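Serving and Table Work, Unit 3
Handout: sorting and laying plastic cutlery
G. Fankhauser, Unden site
Handed out 9/3/26. Keep it, you will want it again in November for the outdoor catering unit.

Why we start with plastic

Cheap, light, doesn't mark the tables, and the colours let you see a mistake from across the room. Same habits carry over to steel later on. Those of you who came over from Fenomthorpe will have done some of this already, please do it anyway, they sort by colour first over there and we don't.

Words for today

Set = one fork, one knife, one spoon, all the same colour.
Kind = all the forks, or all the knives, or all the spoons.
Head = the end that goes in the food. Tines on a fork, bowl on a spoon. The blade counts as the head of a knife.
Caddy = the upright holder the cutlery lives in between uses.
Cover = one person's place at the table.

Before you touch anything

Wash hands, dry them properly. Sleeves up. Wipe the table, then dry it with a seperate cloth, streaks show up badly on white tops. Caddy goes at the back and to one side, not in the middle where you'll be reaching across it. Check the bottom of the caddy for crumbs. There are always crumbs.

Handling

Pick up by the handle. Always. If the piece is lying under others, slide the top ones off first, don't drag from underneath, the heads catch and the whole lot moves.
Knives look harmless in plastic. Treat them as if they weren't, so blade down or away from you.
Dropped on the floor = goes to the wash, even if it landed "clean". No arguments on this one.

Sorting, two ways

By kind. Forks together, then spoons, then knives. Quickest when you are refilling a caddy with sections. Mixed colours don't matter here.

By set. Pull one colour out at a time. Slower at first but you end up with covers ready to go straight to the table. This is what the Hegde order wants: 111 covers, each one a single colour. So 111 forks, 111 knives, 111 spoons, plus 34 spare spoons for the pudding table. Work out the total yourselves before the practical, I will ask.

Common trouble with sorting by set: the yellows and oranges. Under the ceiling lights they come out closer than you'd think. Put the two colours side by side before you decide. The blues can look different from one side of the room to the other as well. If in doubt, hold it next to one you are sure of.

Untangling a heap

Forks are the problem. Tines hook over the edge of a spoon bowl and then a knife goes in between and you've got a knot.
- look first, find the piece on top of everything else
- take that one off, set it down well clear of the heap
- find the next one on top
- leave a fork until its tines are free, don't twist
- long handles running under other pieces, leave till last
Heads all pointing the same way makes this much faster, so when you put cutlery down in a pile, put it down heads together. Lenght of the handles doesn't matter, its the heads that catch.

Things to look at before the practical

Find the forks first, then think about which piece you'd lift off and which you'd leave.

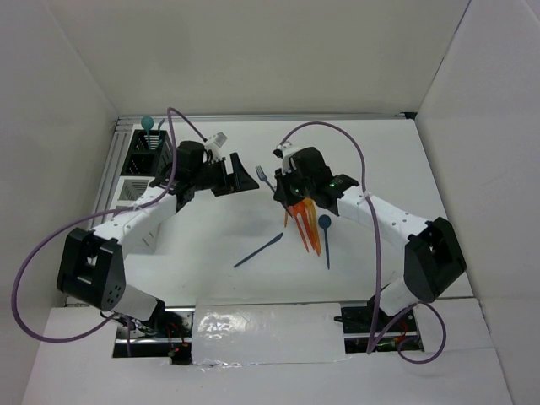
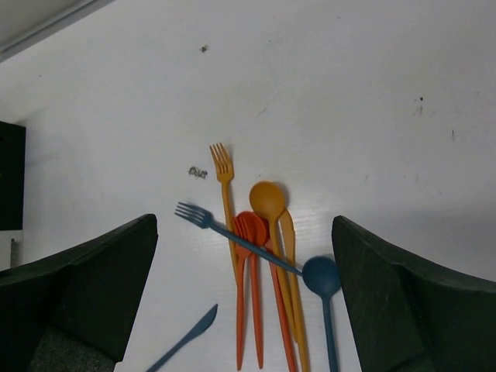
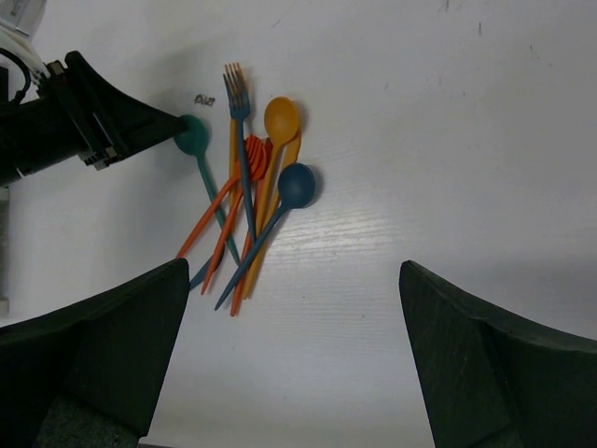 Practical task

In pairs. One sorts, one checks, then swap.
1. Tip the box out gently, on to a dry table.
2. Sort by kind. Partner checks every pile.
3. Mix it back up. Sort by set.
4. Lay one cover for each set. Fork left, knife right with the blade facing in, spoon on the right outside the knife.
5. Clear down and refill the caddy, handles up so the next person doesn't touch the heads.
Write down which way of sorting you found easier and one reason. Two lines is plenty.

Storage

Spare boxes are in the Takitz cupboard, shelf code 1486. Put back what you take out. Lids ON. Anything cracked or with a bent tine goes in the tray by the sink and gets written in the book.

For next time

Read the sheet on napkin folds, first page only. Bring a pen that works. Anyone who missed the glass polishing session see me at the end, we'll fit it in before break.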